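Confessions of a late wallpaper convert

So I've been back from the big move for long enough now that I can write about the house without sighing. We shifted more than 1000 kilometres to get to Crabtree, with a trailer, a very grumpy cat and a lemon tree in a pot that wasn't supposed to survive and did. The house is weatherboard on the outside and, when we got the keys, was painted the exact colour of a manila folder on the inside. Every room. Ceilings too. Even the inside of the linen cupboard, which takes commitment.

My plan was white. I'm a white walls person, or I was. I grew up in a house where every room had a different wallpaper and my bedroom had a sort of orange medallion thing going on that I used to stare at when I had a temperature until it turned into faces. I swore off the stuff at about eleven years old. Then I spent my twenties in rentals where you couldn't so much as put in a picture hook, and white just became what walls were.

What changed my mind was a toilet. I'm serious! It was the loo at the Loletti, the cafe down near the Crabtree post office where they do the good cheese scones (go before ten or they're gone). You walk through this perfectly ordinary corridor past the mop bucket, open the door, and it's floor to ceiling ferns. Dark green, nearly black, with the odd moth. I was in there so long that someone knocked. I came out, ordered another coffee I didn't want and started looking up wallpaper on my phone, and that was the end of white.

Anyway, a few of you asked in the comments how the hallway went, and whether I'd do it again, so this is the long answer. Get a cuppa.
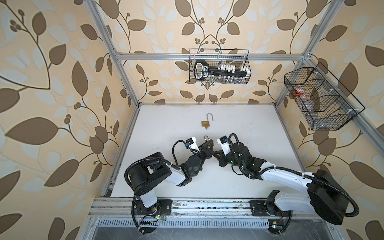

Leaves, and why I can't stop looking at them

I had always assumed florals were the thing you'd end up with if you went down this road. Roses and so on. But I found I kept scrolling straight past flowers and stopping at leaves. Big ones especially. Brown leaves on beige, which I know sounds like something out of a dentist's waiting room when you write it down, with a vine wandering through it and little bunches of berries. A brown leaf on a warm background doesn't shout at you. You can put a brown leaf next to a timber floor, a green couch, a pile of school bags, and it just gets on with it.

Size is where I went wrong at first. I ordered samples from Niltance (they post you a piece the size of a tea towel, and you pay for it, and then they take it off your order later) and I picked all the small patterns. Small hall, small pattern, I thought. I stuck them up with masking tape and walked past them for a fortnight, and from the front door every single one looked like a wall with a rash. The big leaf, which I'd only ordered because it was pretty, looked calm. I've since read that this is very well known. It was not well known to me.

The other thing about samples is the time of day. Our hall gets sun through the glass in the front door for maybe an hour in the morning and then it's a cave. What I thought was cream at breakfast was distinctly pink by dinner, and under the hall light it went peachy. I don't mind peachy. But I'd have minded it a lot if I'd found out after the paste had dried. So tape them up and leave them, and look at them when you're tired and cross and carrying the washing, because that's mostly how you'll be seeing them.

What it all cost

People are coy about money on renovation blogs and it drives me up the wall (sorry). The hallway cost $1354 all up. That's the paper, six rolls of it, plus lining paper, paste, filler, sugar soap, a decent brush, a seam roller, a plumb line, and the hire of a steamer to get the old stuff off underneath the paint. Oh yes, there was old stuff under the paint. Two layers of it, one of them with a border of geese. It also includes the second tub of paste, because I left the lid off the first one overnight.

I did get one quote to have it done by somebody who knew what they were doing. It came in at $4000, for the hall and the little landing, and I'm sure it would've been lovely. I'm not having a go. Having now done it myself I can tell you the person who quoted that had looked at our walls properly. They lean. The wall on the left leans one way and the wall on the right leans the same way, so from the front door you feel slightly as if you're on a ferry. A striped paper would've been a catastrophe. With leaves and a wandering vine your eye has nothing to measure against, and I'd count that as the best argument for the whole business if you live in an old place.

Where I splurged was the lining paper. Everyone in the shop at Fondgate told me I could skip it, and then an older lady in the queue behind me leaned in and said under no circumstances should I skip it, and I went with her. Bless that woman. The lining paper goes on sideways (you hang it across the wall where your proper paper goes down, so that the joins never land on each other) and it hid all the places where I'd been a bit vigorous with the scraper.
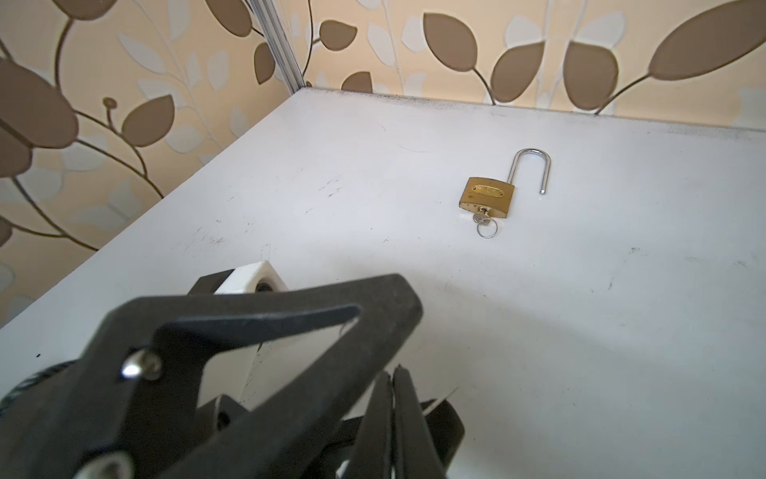
Corners, though. I'd been warned about corners and I was still not ready. You can't just take a full drop of paper around an inside corner and hope, however much you want to. It looks fine for a day and then it pulls itself away and you get a sort of tube running up the wall that you can push with your thumb. What you do is cut the piece so it only just turns the corner, a finger's width or so, and then hang the next piece over that little overlap, with a fresh plumb line. You lose a sliver of the pattern. I lay awake over that sliver. It's behind the coat stand now and I couldn't find it again if you paid me.

Some people put a trim over the corner seam, a bit of timber bead or a metal strip. I was snooty about this to begin with. But if you've got kids who run their hands along the wall all the way to the bathroom, or a dog that leans, I can see the case for it, and metal looks much sharper against leaves than I'd expected. I may do it on the landing. The cat has views on that corner and has started expressing them.

Things I'd tell myself in December

We started in December, which was idiotic. Paste goes off so quickly in the heat that I was sloshing it on, turning round to pick up the brush and finding it had gone tacky at the edges. By the second afternoon I'd switched to working in the evenings with the back door open and the radio on, and it was a different job altogether. I even enjoyed it. There's a moment when you hang a drop and slide it across with the flats of your hands and the half leaf on one side meets the half leaf on the other – well, I made a noise, put it that way.

Change the blade in your knife for every drop. I know it feels wasteful. I thought I could get three out of one and I tore a leaf clean in half right at eye level by the light switch, and then spent an hour gluing it back together with a child's paintbrush.

Don't wash the paste off with a tea towel that has a red stripe in it. I won't be going into that any further.

Turn the power off before you do anything around a switch or a power point, and I mean at the board. Wet paste and live wires! I had to go back down the hall and do it after I'd already loosened the first cover, and I felt sick.

And order the extra roll. All my rolls were from one batch and I used nearly every scrap. If I'd needed one more it would have come from a different batch, and the colours can be just slightly out, and I'd have seen it every day of my life. The leftovers have lined the drawers in the sideboard and covered a maths book.

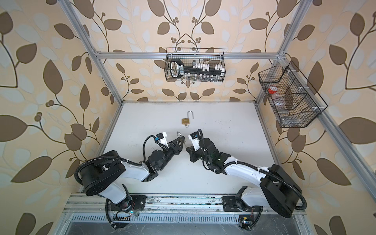 Bronwyn Hestercombe

I should answer the question that keeps coming up, which is whether I'm worried I'll get sick of it. A bit, yes. Mum was sick of her orange medallions by the time I was in high school and they stayed up for years after that, since taking them down was more trouble than hating them. But I got sick of white too, and I never once stood in the hallway with my tea looking at white. I do that most mornings now. The sun comes in for its hour and gets as far as the berries near the bathroom door and then it goes, and I go and find everyone's shoes.

Next up is the landing, and after that I've got my eye on the spare room, where I'm torn between another leaf and something with birds. My other half would like it noted that he was promised one plain room in this house. He'll get the laundry.

If you've papered a bathroom with an actual shower in it, please tell me how it's holding up, because the Loletti one only has a basin and I don't think it counts. And if anybody knows how to get dried paste out of the bristles of a very good brush, I've tried warm water, I've tried vinegar, and it's currently sitting in a jam jar on the windowsill looking like a hoof.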